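3.2 쟁반과 빵: 아침 식탁에서 '잠시 놓는 자리'의 쓰임

앞 절에서 살펴본 것처럼 아침 식탁의 물건들은 저마다 정해진 자리를 가진 듯 보이지만, 며칠만 같은 식탁에 앉아 보면 그 자리가 생각보다 자주 바뀐다는 것을 알게 된다. 컵은 창가 쪽으로 밀려났다가 돌아오고, 잼 병은 냉장고에 들어갔다가 뚜껑이 열린 채로 다시 나온다. 그런 가운데 유독 오래 한자리를 지키는 물건이 있었으니, 바로 쟁반이다. 우리는 Plercombe 생활 기록에 담긴 아침 식사 장면 2,257건을 읽어 나가면서 쟁반이 음식을 나르는 도구로 쓰이는 때보다 식탁 위에 그대로 놓여 접시를 대신하는 때가 훨씬 많다는 점에 거듭 눈길이 갔다. 처음에는 설거지를 줄이려는 습관이려니 하고 가볍게 넘겼으나, 기록을 읽을수록 그렇게만 말하기에는 아까운 이야기가 많았다.

참여 가구의 면담에서도 비슷한 말이 나왔다. 어느 가구에서는 쟁반을 "빵 자리"라고 불렀고, 다른 가구에서는 그저 "노란 거"라고만 해도 식구들이 모두 알아들었다. 이름이 붙었다는 것은 그만큼 손이 자주 간다는 뜻일 것이다. 특히 식빵은 쟁반과 잘 어울리는 음식이다. 국물이 없고, 두 장을 겹쳐도 크게 무너지지 않으며, 부스러기는 낮은 테두리 안에 얌전히 모인다. 물론 아이가 있는 집에서는 테두리가 있어도 부스러기가 사방으로 흩어진다는 하소연이 뒤따랐는데, 이 대목을 들려주던 분들은 대개 웃고 있었다.

그림 4는 이 절에서 다루는 식탁의 구성을 보여 준다. 모서리가 둥근 연노란색 쟁반이 회색 상판 위에 비스듬히 놓여 있고, 포개진 식빵 두 장이 쟁반 바로 위에 있다.

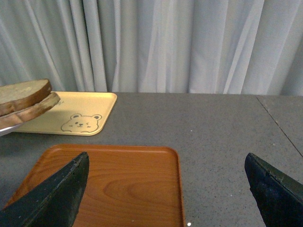
그림 4. 얇은 흰 커튼 앞의 식탁. 곰 얼굴이 선으로 그려진 쟁반과 식빵 두 장.

그렇다면 식빵은 쟁반의 한가운데에 놓는 편이 좋은가?

한쪽으로 조금 치우치게 놓는 편이 쓰기에 편하다. 남은 자리에 잼 숟가락이나 삶은 달걀을 함께 둘 수 있고, 빵을 집을 때 손가락이 들어갈 틈도 생기기 때문이다.

이 물음은 면담지를 다듬던 때에 한 참여자가 우리에게 되물은 것으로, 연구진 사이에서도 꽤 오래 이야깃거리가 되었다. 우리는 7월에 진행한 2차 관찰에서 6가구를 골라 빵을 놓는 위치를 따로 적어 달라고 부탁드렸다. 그 가운데 네 가구가 빵을 왼쪽이나 오른쪽으로 치우치게 놓았고, 나머지 두 가구는 날마다 달랐다. 표본이 작아 이 결과를 널리 적용할 생각은 없지만, 가운데를 비워 두려는 마음은 다른 기록에서도 종종 엿보였다.

쟁반에 그려진 그림도 눈여겨볼 만하다. Cavdale 분류표에 따르면 무늬가 있는 쟁반은 '장식형', 무늬가 없는 쟁반은 '기본형'으로 나뉘는데, 식탁에서 실제로 일어나는 일은 이 구분만으로 잘 담기지 않는다. 동물 얼굴이 그려진 쟁반을 쓰는 집에서는 그림을 덮지 않으려고 빵을 위쪽에 놓는가 하면, 거꾸로 그림을 일부러 덮어 두고 다 먹은 뒤에 얼굴이 나타나는 것을 즐기기도 했다. 후자의 이야기를 들려준 가정에서는 아이가 식빵 가장자리까지 남기지 않고 먹게 되었다고 한다. 그것이 그림 덕분인지, 그 무렵 빵을 바꾼 덕분인지는 우리로서도 알 길이 없다. 다만 그릇의 그림이 먹는 순서에까지 스며든다는 점은 다음 조사에서도 더 들여다보고 싶다.

끝으로 상판에 대해서도 적어 둔다. 잔점이 섞인 회색 상판은 부스러기가 눈에 잘 띄지 않아 편하다는 의견과, 바로 그 점 때문에 닦을 때를 놓친다는 의견이 나란히 나왔다. 상판 두 장을 이어 쓰는 식탁이라면 이음매에 부스러기가 끼기 쉬운데, 이런 식탁을 쓰는 가구에서는 쟁반을 이음매에서 조금 떨어뜨려 놓는다고 답한 경우가 많았다. 행주로 훔치는 방향까지 이음매를 따라 정해 두었다는 답변도 있었으며, 이 내용은 4장의 식후 정리에서 다시 다룬다.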